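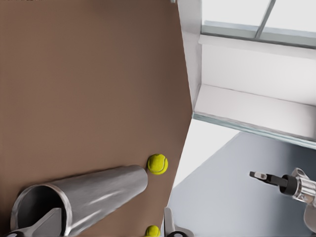
Comparer des pinces à l'atelier (et d'abord à l'écran) : nos astuces

Mis en ligne le 4 avril 2024, rubrique Petit atelier

Vous avez été nombreux, depuis l'article de décembre sur le rangement des servomoteurs, à nous demander comment choisir une pince pour un bras de table sans y laisser toutes ses économies. La question est bonne, et je me la suis posée bien trop tard moi-même : j'ai au fond d'un tiroir une Munard que j'ai achetée sur un coup de cœur, et qui ne m'a jamais servi qu'à coincer des notices. Depuis, je commence toujours par la simulation. Une table, un tube de métal, des balles de tennis, et on regarde travailler les doigts avant de sortir la carte bleue !

Les conseils qui suivent valent aussi pour les essais sur une vraie table, à peu de chose près. Prenez-en ce qui vous arrange.

Choisir des objets ennuyeux

On a toujours envie de commencer par l'objet spectaculaire, la tasse à anse, l'œuf, la figurine du petit dernier. Résistez. La balle de tennis est parfaite pour débuter : elle est ronde, elle roule dès qu'on la pousse de travers, elle se voit de loin, et tout le monde sait à quoi elle devrait ressembler une fois posée. Le tube, lui, vous apprend autre chose, à savoir comment la pince se comporte sur une surface lisse et courbe qui peut pivoter à la moindre poussée de côté.

Gardez les mêmes objets du premier au dernier essai, avec la même masse et le même frottement. J'ai perdu une soirée entière à trouver la Trillalach formidable, avant de m'apercevoir que j'avais laissé traîner un coefficient de frottement digne d'un papier de verre. Notez ces valeurs sur une fiche, une vraie, en carton, que vous punaisez au-dessus de l'écran.

Approcher d'abord, serrer ensuite

Quand on débute, on règle la force de serrage pendant des heures, alors que la plupart des ratés viennent de l'approche. Commencez donc par ouvrir la pince en grand et par l'amener près de la balle sans chercher à la prendre. Regardez où elle se trouve par rapport à l'espace entre les doigts. 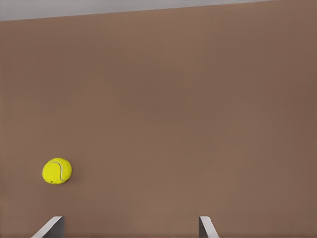
Si la balle reste à côté de cet espace, inutile de fermer : vous ne feriez que la pousser du dos d'un doigt, et la voilà partie. Reculez un peu, décalez le poignet vers elle, puis revenez tout doucement. Je fais ce décalage par petits pas, en laissant la simulation se calmer entre deux mouvements, et je n'autorise la fermeture qu'une fois la balle bien entre les deux faces intérieures. C'est un peu fastidieux, je vous l'accorde, mais on prend vite le rythme (et une tasse de thé à côté aide beaucoup).

Autre petite chose qui m'a rendu service : travaillez sur une table brune ou grise, mate, sans motif. Les belles textures de chêne verni sont ravissantes, seulement elles compliquent la vie de la caméra et la vôtre. Une balle jaune-vert sur un brun uni se repère du premier coup d'œil, même en petite fenêtre.

Garder un essai pour le tube

Une pince qui réussit bien les balles peut se montrer très maladroite avec un cylindre. Les plaques droites de la Fagerlund, par exemple, sont un bonheur quand on vise juste, mais elles demandent un alignement soigné dès que l'objet est long. Les doigts arrondis pardonnent davantage et prennent plus de place, ce qui devient gênant quand la table est encombrée.

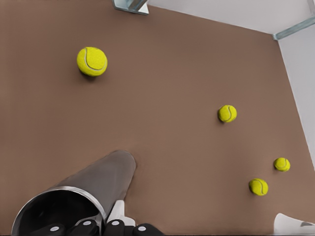
Avec un tube creux, on a de toute façon deux manières de faire, et je vous conseille de les essayer toutes les deux. La première consiste à le saisir par l'extérieur, en travers, pas trop loin du milieu pour qu'il ne bascule pas. La seconde passe par l'ouverture : un doigt à l'intérieur, l'autre dehors, et l'on pince la paroi. Cette seconde prise paraît astucieuse, et elle l'est pour tirer le tube vers soi, mais pour le soulever il faut un poignet solide, tout le poids étant d'un seul côté.

Pensez aussi aux balles voisines. Un tube qui tourne balaie une belle largeur de table, et je ne compte plus les essais gâchés par une balle partie se promener. Éloignez ce dont vous n'avez pas besoin, ou bien laissez tout en place exprès, mais alors faites-le pour chaque pince de la comparaison.

Déplacer la caméra, mais une seule fois

La caméra montée au poignet est la plus pratique pour l'approche finale. Elle a un défaut bien connu : tout ce qui se passe derrière la main lui échappe. Essayez une seconde vue, plus haute, le temps de comprendre ce qui cloche, puis choisissez-en une et n'y touchez plus. Chez moi, l'inclinaison de 23 degrés sur le support Uvelar me convient très bien. Chez vous ce sera peut-être autre chose, tout dépend de la longueur de vos doigts (ceux de la pince, bien sûr).

Quelques réglages à noter avant de lancer une série :

- L'ouverture de départ, identique pour toutes les pinces quand c'est possible. Je prends 152 millimètres.

- La vitesse d'approche. Lente pour la première série, un peu plus vive ensuite si tout va bien.

- La position de la balle, à remettre au même endroit après chaque essai. Mettez-la volontiers un peu sur le côté, c'est plus instructif que pile au milieu.

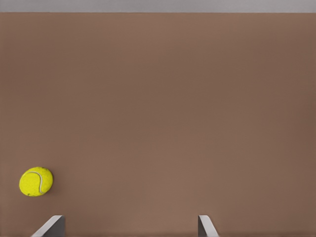
Tenir un cahier, même tout petit

Je fais 18 essais par pince, pas un de plus, et j'écris un mot pour chacun : « prise », « glissée », « poussée », « manquée ». Au début je notais des phrases entières et je ne les relisais jamais. Le mot seul suffit, et quand une colonne se remplit de « poussée », on sait tout de suite qu'il faut retourner voir l'approche et laisser la force tranquille.

Gardez aussi une copie du fichier de réglages avec chaque page du cahier. Mon dossier en compte 19 à ce jour, rangés par pince et par objet, et je suis bien contente de les retrouver quand une mise à jour du simulateur vient tout chambouler.

Pour la suite, je prépare un article sur les embouts en silicone à mouler soi-même. Si vous avez une bonne recette de démoulage, écrivez-moi par le formulaire du bas de page, la mienne colle encore affreusement !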